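Two-arm sweeping task: how much should I vary the start of each demonstration?

Posted by Quyên Lưu in Collecting demonstrations
2024-06-09

I look after a two-arm cell at Rillholm and we are recording teleoperated examples of a tidying job. One arm has the brush, the other has the dustpan, and the crumpled paper on the table has to go into the pan and then into the bin at the back. We have a camera on the wrist and a fixed one looking over the table.

I have recorded 18 episodes so far as a trial. Before I record the real set I would like to get the plan right, because we only have the cell until August and I do not want to throw a big set away.

The wrist camera gives me the most doubt. With the brush in the gripper, the handle takes up the middle of the view for the whole episode.
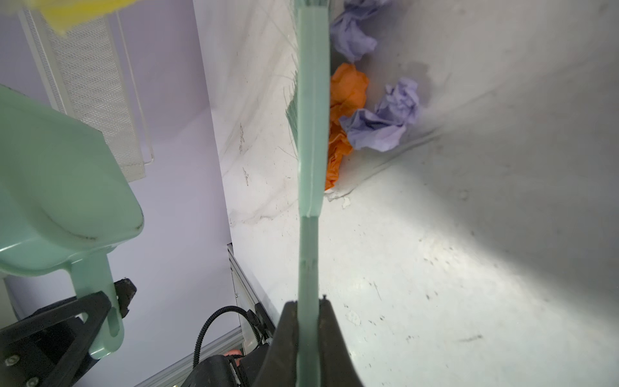
Wrist view with the brush and dustpan both held.

My questions are these. Should I put the paper in the same few places each time, or scatter it differently for every episode? Should picking up the tools be part of the episode, or should I start with both tools already in the grippers? And is the wrist camera worth keeping if the handle is always in the way?

I have read advice in both directions. A colleague thinks we should make it work from one fixed layout first and widen it later. I can see the sense in that but it means recording twice.

Sơn Trịnh

Scatter it. If you always put the paper in the same place the arm learns the movement and ignores the cameras. We did that with a wiping job and had to start again.

Keep the wrist camera. Disk space is cheap.

Davoud Taheri

I have done two sets of this kind, one of them with brush and pan, so I will go through your points in turn. I would not follow your colleague on the fixed layout, except as a test of your recording software. A handful of episodes is enough for that.

Layout of the paper

Vary it, but decide beforehand how. If the operator scatters by hand with no plan, the paper ends up in front of the pan nearly every time, where the sweep is easy. Operators do this without noticing. We split the table into 6 areas and wrote on a sheet which ones to use for each episode. Some episodes had all the paper in one area and some had it spread over several.

Change the colours too, and mix them. Keep a few episodes where the last piece is somewhere awkward, such as close to an arm base or against the bin. Leave the bin where it is for the first set and move it only when the rest is working.

The part people get wrong is the pan arm. It is tempting to park the pan and do everything with the brush, and the episodes look tidy that way. What you then get is a policy that cannot recover when a piece goes past the lip. Bring the pan to the paper as well as the paper to the pan, and let both arms move at the same time when that is the natural thing to do.
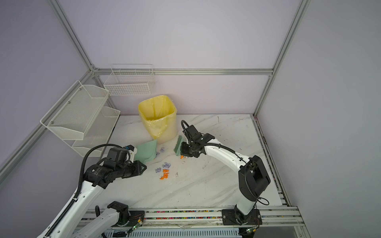
Small bits are a separate matter. Decide now whether the episode is finished when the large pieces are in the bin or when every crumb is gone, and write the rule down. If one operator stops early and another chases each speck, the model has no way of knowing when to stop. We went with large pieces only, and anything smaller than a fingernail was ignored. Clean the table between episodes whichever rule you pick, or the leftovers build up over a session and the last episodes no longer look like the first.

The wrist camera

Keep it. The handle being in view is not a fault in itself. It tells the model that the brush is held and at what angle, and you can still see a good deal of floor beside it. What matters is that the brush sits in the gripper the same way in most episodes. If it slips halfway through, I mark the episode and carry on to the end. I do not delete it unless the brush is dropped. A slip that the operator corrects is worth having.

Check your exposure as well. Pale table and bright lights together can wash out the light paper in the wrist view, and automatic exposure will shift each time the arm moves over something dark. Set it by hand and leave it.

Tools in hand or not

I would split the job. Record picking up the tools as its own short set, and start the sweeping set with the tools held. Long episodes are tiring to record and one bad grasp at the start spoils everything after it. You can join the two later. Pak-hei Tam, who has posted here before about the Erkadik cell, does it the other way and records the whole thing in one go — it works for him but he has far more operator time than I do.

If you do include the pick-up, these are the starting conditions I would log for each episode:

Where both arms are resting before the first move, and whether either wrist hides anything on the table from the fixed camera.

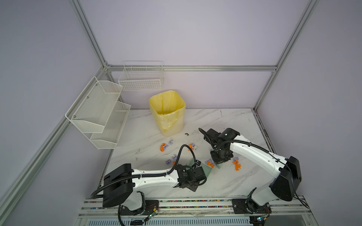 Which areas the paper is in, taken from the sheet and not from memory.

Which operator is driving. We had Trinh Võ and one other person, and their sweeps were different enough that I wanted to be able to separate them.

Whether the bag in the bin was changed since the last episode. The folds in the plastic change how it looks from above.

For the size of the set, I had something usable at over 17 episodes per area. That was with one brush and one pan, so take it as a starting point only. Train on half before you record the rest. You will see quite soon which areas are weak and can put the remaining episodes there.

Quyên Lưu

Thank you both. I had been parking the pan in nearly all of my trial episodes, so I will treat those as practice and begin again with a sheet for the areas. I will set the exposure by hand too. Davoud, when you say the tools are held at the start, do you place them in the grippers yourself or drive the arms to them and begin recording afterwards?

Davoud Taheri

I drive the arms to them and start recording once both are lifted clear. Placing them by hand gave me a slightly different grip from the one the arms get by themselves, and it showed when I joined the two parts.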